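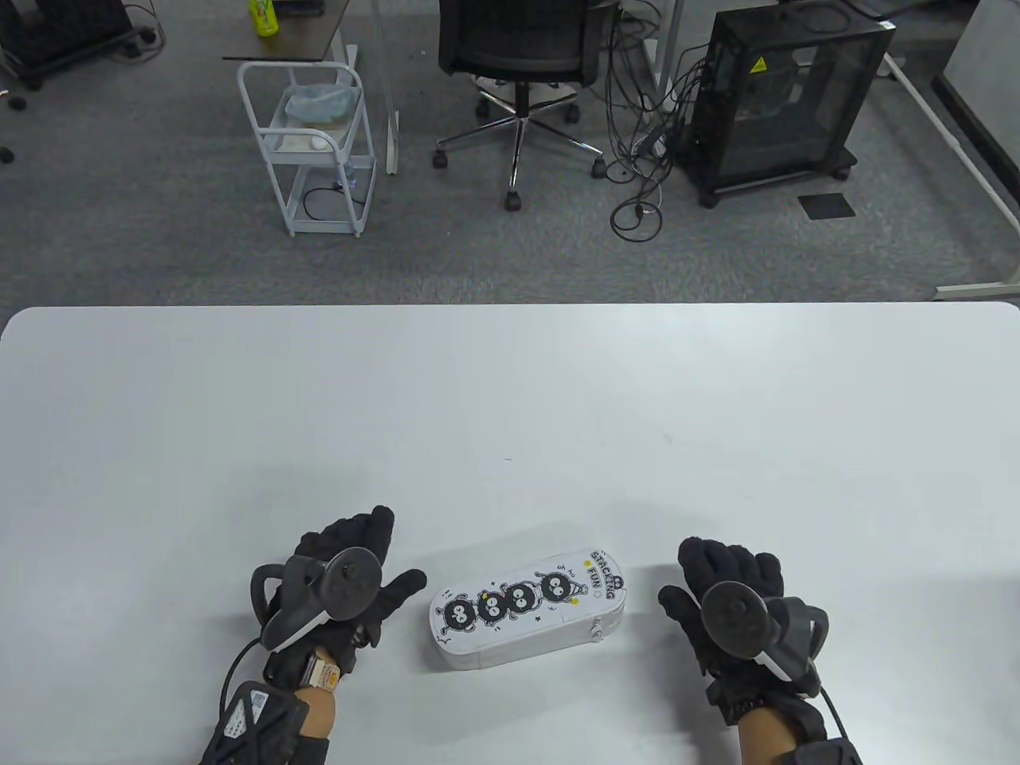

Keeping a Glove Cell in Line

The capture cell at Jastaretti's Pallier office takes up one white table and the patch of carpet behind it. An operator wears a pair of sensor gloves with a tracked controller at each hand, handles household objects on the table, and the record of that handling goes to train the hands of a two-armed robot two rooms away. The robot gets most of the attention from visitors. The table gets most of the maintenance.

Berenice Esquivel has looked after the cell from the start. She keeps a log of every fault that stopped a session, and it now holds 311 entries. Few concern the software. The bulk are straps, cables and connectors, in that order.

Fit first

A controller reports where it is in the room. It does not report where the hand is. The software gets from one to the other with a fixed offset, measured once at the start of a session, and the offset holds only as long as the controller stays put on the hand. If the strap creeps by a finger's width, every grasp recorded afterward is off by the same amount, and the file will look perfectly normal until the robot tries to use it.

The day therefore begins with straps. Gloves go on first and are pulled down fully at the fingertips. The wrist strap goes over the glove cuff, then the forearm strap, then the controller. The operator makes a fist, opens the hand wide and turns the palm up and down. If the controller moves against the back of the hand during any of this, the strap comes off and the sequence starts over. Esquivel does not accept tightening in place, which tends to pull the controller to one side.

The offset is then measured with both hands held flat over the table for 14 seconds. Danilo Tiongson, who wrote the routine, began with a shorter hold and found that operators were still settling their shoulders when it ended.

Cables

Each side has its own cable run. The rule is that the cable must have slack at the wrist and be anchored above it, so that a pull is taken by the arm and never by the connector. Too little slack and the operator begins to favor certain reaches without noticing. Too much and the loop drops to the table edge and catches.

The finger sensor wires are the weak point. They are fine, they meet the board at small connectors, and they flex each time the wrist bends. The usual symptom is a single finger channel that goes flat for a moment and returns. Operators are told to stop at the first dropout. Esquivel reseats the connector, bends the wrist through its range while watching the trace, and changes the harness if the fault shows again. Spare harnesses hang on a hook by the Mahama workstation, left and right marked with tape after a mix-up in August cost the group an afternoon.

The object

Test objects are chosen for awkwardness. The toy box now in rotation, a white oblong marked STACKING FUN with a line of round soot-sprite faces on it, has rounded ends and gives the fingers little to hook on. It has to be squeezed from the sides, and a light squeeze is the hardest thing for the gloves to measure well.

A check with this box opens every session. The operator takes it between both hands, tilts it, turns it end for end and sets it down, and repeats the whole cycle 13 times. Kátia Lins compares the distance between the hands during the hold with the known length or width of the box. A spread of more than 2 millimeters sends the operator back to the offset step. The printed artwork helps as well, since a reviewer can tell at a glance which end is which when playing back the head camera view.
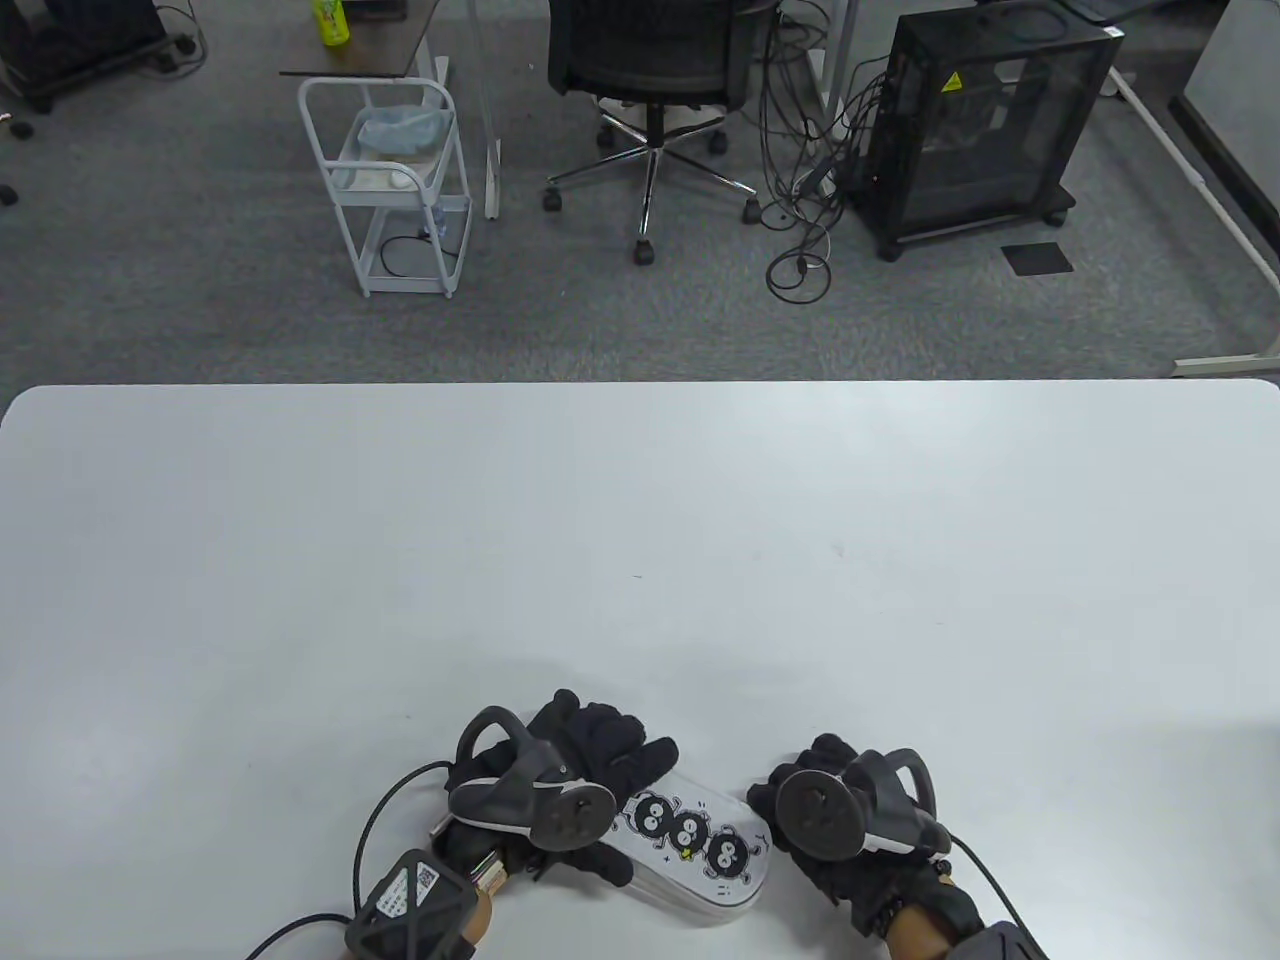 WORKSHOP NOTES

Tracking losses. The rings on the controllers must stay in view of the tracking system. Bringing the hands close together over a small object can hide one ring behind the other. Operators at Pallier are taught to keep the rings turned outward, and Simone Vasconcelos watches for crossed wrists on the monitor.

Thumbsticks. They do nothing in this setup and are disabled in the driver. Before that was done, a brush of the sleeve could open a menu in the middle of a take.

Glove wear. Fabric thins first at the thumb and index finger. A stretched glove lets the sensor slide along the finger, which reads as a slow drift in bend angle. Gloves are retired as a pair.

Table height. It is set once per operator and written on the session sheet. Jozef Maes, who runs a similar cell at Urlow, leaves his table at one height and changes the chair instead. Both groups consider the other's method slower.

Shutdown. Controllers come off first and go on charge. Cables are unplugged at the anchor end, coiled loosely and hung. The gloves are turned back at the cuff to air overnight, and the harness trace is saved with the session number so the next fault can be compared with it.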